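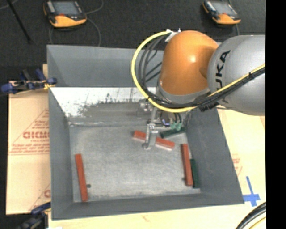
Hand-guided teaching: arm drifts down when I let go at the pick point

Asked by Sofia Carrilho, February 29, 2020

I am recording bin picks on a KUKA arm by leading it by hand. The parts are long narrow blocks in an open gray bin. I guide the gripper to a block, release the arm, then save the point from the handheld. On replay the fingertip ends up 5 mm lower than where I left it, sometimes touching the bin floor. Free-space points replay fine. The error is worst with the wrist turned so the hoses pull to one side.

Tool load is entered as 1160 g, which I took from the Vetmont data sheet for the gripper. Recording is done through Flimer at the default rate. Has anyone seen this, and is it the load data or the recorder?

Answer 1 (accepted)

Load data, most likely. The data sheet mass is for the bare gripper. It does not include the bracket, fittings, hoses or the cable loop, and all of that hangs on the wrist. In hand guiding the controller holds the arm up using the mass and center of gravity you typed in. If the real load is heavier, the arm sinks when you let go, and you save the sunken position.

Check it this way:
1. Take the arm well clear of the bin, wrist vertical, and release it. Note any drift.
2. Repeat with the wrist tilted each way. Drift that changes with tilt means the center of gravity is off too.
3. Run the load identification with the gripper and all hoses mounted. Do not strip them first.
4. Enter the result, restart hand guiding, repeat step 1.

A hose loop is not a fixed load, so some drift will remain at extreme wrist angles. Clamp the hoses farther back on the arm if you can. Also wait 300 ms after release before saving the point.

Anum Paracha

Comment from Sofia Carrilho: Identified load was well above what I had. Drift in free space is gone. Still a little at the bin wall with the wrist rolled over. Will move the hose clamp.

Answer 2

We gave up on hand guiding for bins and jog the last part from the pendant in tool coordinates. Lead it by hand to a hover point above the block, then step straight down. Slower, but the demos are cleaner and your hand is out of the bin. Make sure the bin is clamped or you will be teaching it all over again.

Answer 3

Could be Flimer. We had the same thing on the Hendricks cell in October and updating fixed it. I don't remember which version.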